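Skoser revises fin box and rail layup on Moka touring boards

Skoser has changed the fin box, rail construction and valve seat on its Moka range of inflatable touring paddleboards. The revised boards go into production in April and will reach shops once existing stock has cleared. Model names and outline shapes stay the same.

The main change is at the tail. Earlier Moka boards used a moulded fin box glued to the bottom skin after the board had been closed. On the new version the box sits on a wider base plate, which is bonded under a separate patch before the rails go on. Skoser says the plate spreads side load over a larger area when the fin touches the bottom or is knocked during a beach launch. The centre fin is now held by a sliding clip in place of the screw and plate. The two side fins remain fixed and flexible.

Older centre fins will not fit the new box without an adapter. The adapter is a short plastic shoe that slides over the fin base, and it will be sold separately by Wattanapong, which supplies fins and leashes for the range. Owners of earlier boards can still order the old pattern of fin, and Wattanapong has said it will keep the tooling.

The rails now have a second layer along their full length. Previously the second layer stopped short of the nose and tail, leaving a step where the single skin took over. Skoser's service notes list that step as the most frequent site of seam creep on boards left inflated in direct sun. The extra material adds weight, though the company has not published a figure for each size. Recommended pressure is unchanged, and so is the advice to let some air out when a board is left on a hot beach or a roof rack.

The valve seat has been turned so that the hose leaves towards the tail. The thread is the same, and existing pumps and gauges will fit.

Gremivon, which runs hire centres on three inland lakes, had 46 pre-production boards on the water last season. Its log records 1,855 hire sessions on the new construction. Two boards were withdrawn, both for damage to the deck pad, and there were three replacements of the fin clip. The clip was afterwards made thicker at the catch. Boards with the earlier clip were not sold to the public.

Gremivon stored its boards inflated on racks, under cover, for the whole season. The log therefore says little about repeated rolling and unrolling, and Skoser has tested that separately on a folding rig. Results from the rig have not been released.
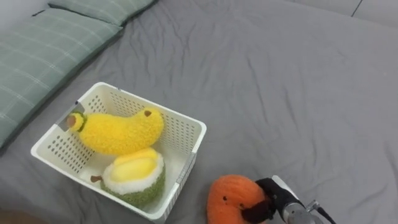

Packing instructions have been altered to suit the stiffer tail. The board should now be rolled from the nose, with the valve open and the centre fin removed, and the last turn left slack over the base plate. Rolling from the tail puts a hard crease next to the plate and may lift the edge of the patch. The carry bag is slightly wider to take the looser roll. Straps and pump pocket are as before.

Boards already sold are not affected by the change and no recall is involved. The warranty period stays the same for both versions, but claims for the rail seam will need the batch code printed beside the valve. On older boards the code is under the rear handle.

Retail prices for the revised range will be set before the first deliveries. Dealers can order fin adapters and replacement clips now.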